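Brush washer

A brush washer is a vessel in which a painter rinses paint out of a brush. Almost anything that holds water has been used as one, and most households own several without knowing it, among them the good mug. Purpose-made washers are sold by art suppliers at prices that the jam jar has never been able to justify.

History

Ceramic washers have been made in China for many centuries, and the better ones are now kept in museums, where they are safe from brushes. In Europe the job fell mostly to cups and saucers until paint boxes for amateurs became popular and makers began to include a small tin dish. The dish was generally too small. The potter Notburga Lehner, who worked in Bastotstead, devoted much of her career to a washer that could not be tipped over by a sleeve. Her final model weighed about 100 ounces when full and was seldom moved, or bought.

Types

The simplest type is a single open pot. Divided washers have two or more compartments, so that one can hold dirty water and another clean, an arrangement that usually lasts until the painter stops paying attention. Other types have a ribbed floor, a coiled spring to hold the handles, or a lid.

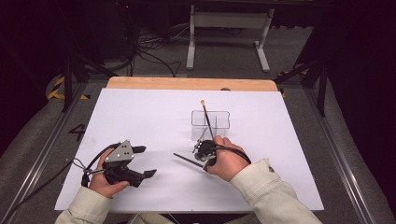

A clear plastic container with divisions, holding two brushes.

Collapsible washers, made of cloth or soft rubber, are meant for outdoor use. The Tellari folding washer sold 3,568 units before it was withdrawn. Owners had praised its ability to collapse, though many would have liked some say in when.

Use and care

Brushes left standing on their bristles tend to bend, and may stay that way. Every manual warns against the practice. Radomír Gajdoš repeated the warning in each edition of his handbook for beginners, the cover of which showed a brush standing on its bristles in a glass.

See also

Palette
Paint box
Water dropper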